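Open day at Wurkside

I went over to Wurkside on Sunday for the Doderach open day. They had the doors open from 10 until four and the car park was full by the time I got there. I ended up walking from the retail estate, a good ten minutes in the drizzle.

Doderach rent the back half of the building, 600 square metres on one level. Visitors went through in groups of 12 or so. Ours was led by Monique Lecomte, who runs the household side. She talked quickly and was happy to be interrupted, and most of the questions came from two lads at the front who clearly knew more than the rest of us.

The first stop was the parts bench, where the hand-held grippers are put together. The current model is called the Liner. You hold it, work the jaws with your fingers, and a camera on the tool records what you do. The recordings are then used to teach a robot arm the same job. Each Liner weighs 800 grams, which doesn't sound like much until you have held one at arm's length for a while. I had a sore wrist afterwards.

Next came the bedroom work. Folding and tidying soft things is still hard for a robot, Monique said, and most of their recordings are now of cloth in one form or another – bedding, towels, clothes. The total stood at 2,088 recordings in May. She wants patterned fabrics as well as plain ones, and real piles of clothes.

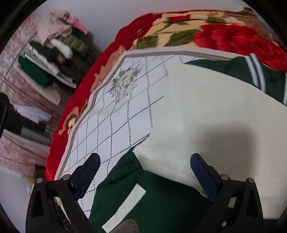
Trying it yourself

After the talk we could have a go. I was given a tea towel to fold in half, and then in half again. The first fold was fine. On the second I picked up both layers when I only wanted one, and had to start over. The pads on the jaws grip well but you can't feel how much cloth you've got, so you have to watch closely.

The Vasseur arm was in the next bay, behind a low barrier. It did a towel while we watched, slowly, and left one corner turned under. A second attempt came out better. Questions about price were passed to a man at the desk, who took email addresses.

Tea and biscuits were at the far end by the loading door. I left at half past three and they were still letting people in. Entry was free, and there is step-free access from the side street if you ring first.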